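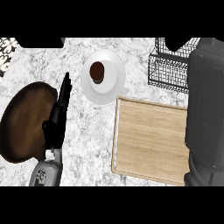 4.2 Reported catch and what anglers remember

Most of what is claimed about fall fishing in the Honton estuary rests on dockside interviews, and we doubt that these can carry the weight put on them. An angler comes in, is asked what he caught and where, and his answer goes into a table as if it were a measurement. In Fig. 3 a round wooden board lies on a white marble countertop with grey veining, and its edge is easy to see because the board is dark and the stone is light. Fishing grounds have no such edge. When a man at the Astarwood ramp says he was "on the reef," he may mean the reef itself, the mud beside it, or the channel he drifted through on his way home. Earlier surveys coded all three the same way. We kept them apart where the interview notes allowed it and dropped the trip where they did not.

The usual claim is that redfish move up the Fekden River as soon as the water cools. Ammann, who ran the ramp interviews, collected 600 trip reports, and on a first reading they seem to support this. Upriver catches rise after the first cold front. But upriver trips rise too. People have heard that the fish go up the river, so they go up the river, and they catch fish there. Once catch is divided by hours fished, most of the increase goes away. What is left is small enough that a few good days by the same guide could account for it.

We are no more comfortable with the logbooks. Only 60 anglers agreed to keep one, and they were the keen ones. Blank days are rare in their books. Either these anglers seldom get skunked, which would surprise anyone who has shared a boat with them, or they do not bother to write down a day with no fish. The books kept through March have longer gaps than those from the fall, and we have no way to tell a week off the water from a week without a bite.

Shi Bay is sometimes offered as the stronger case, as its artificial reefs have fixed positions. Cai compared 300 reef trips with trips over open bottom and found better catches on the reefs. We accept the difference and question the reading of it. Reef trips were made mostly in larger boats, on calmer days, with live bait. The open-bottom group included people trolling for something else entirely. Only 10 trips matched on boat, bait and weather, and those split almost evenly.

Fig. 3. Round wooden board on a marble countertop (computer rendering).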